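This site uses cookies to measure traffic. Accept all | Manage settings

Ternotach Home Arm Kit – Acceptance Inspection Checklist with Reviewer Comments
Product under review: Celon two-finger arm kit, laundry task package
Prepared by: Anselmo Cavalcanti
Reviewed by: Kvido Gajdoš

Last updated: Nov 30, 2022

Each item is marked Pass, Pass with comment, or Hold. Items on Hold must be closed before the kit is offered to a customer for trial use. The checklist does not cover the washing appliance itself.

Section A. Work area

A1. Floor level and clear along the arm's path of travel. Pass with comment.
Comment: Power strips and loose cords are to be kept out of the travel path and secured to the floor or wall. The supplier's setup sheet mentions cords only under "tidiness." It should be moved to the safety page.

A2. Wheeled cases and carts parked with wheels locked. Pass with comment.
Comment: The setup sheet gives no minimum distance between transport cases and the arm. Hou, the installer, has been asked to propose one.

A3. Emergency stop within reach of the operator's standing position. Pass.

A4. Warning sign posted at the entrance to the work area. Hold.
Comment: The sign supplied is in one language only. A replacement was promised in June and has not been received.

Section B. Gripper and wrist

B1. Fingers open and close fully with no load. Pass.

B2. Finger tips free of burrs and sharp edges. Pass.

B3. Wrist camera bracket tight; cable strain relief fitted. Pass with comment.
Comment: One of the three bracket screws was below the stated torque on arrival. It was tightened and marked with paint. Inspectors should repeat this check after nine hours of operation.

B4. Grip force limit set and locked by password. Pass.

Section C. Laundry task

The task package covers the approach to a front-loading machine, opening of the door, and transfer of items between the drum and a basket on the floor. The inspector is to stand outside the marked area throughout and keep one hand free for the stop control.
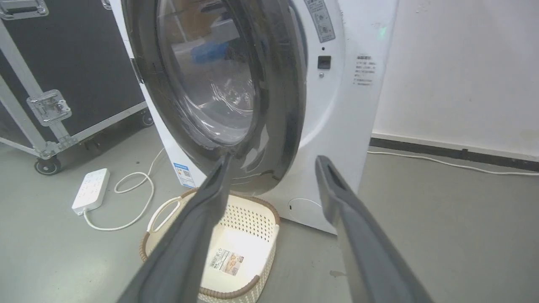
C1. Arm approaches the door at reduced speed. Pass.
Comment: Reduced speed is set by default and cannot be raised from the operator's menu. This is the correct arrangement and should be kept in later versions.

C2. Door opened without strain on the hinge. Pass with comment.
Comment: Six openings were observed. The arm released the door cleanly each time – on one run it stopped short and needed a restart.

C3. Basket detected before any item is lowered. Pass.

C4. Arm halts when the basket is moved during a transfer. Hold.
Comment: The halt was slower than the figure given in the Cudent test report. Ternotach is to supply the log format so that the two results can be compared.

Section D. Documents and service

D1. Operator manual complete and matched to the software version. Pass.

D2. Service contact and spare parts list provided. Pass with comment.
Comment: Spare finger pads are listed as available through 2025. The buyer should obtain this in writing.

Result: Not released for customer trial. Items A4 and C4 remain open. Re-inspection may be requested by either party once both are closed – sections B and D need not be repeated unless parts or software have changed.

© Ternotach. All rights reserved. | Contact | Back to top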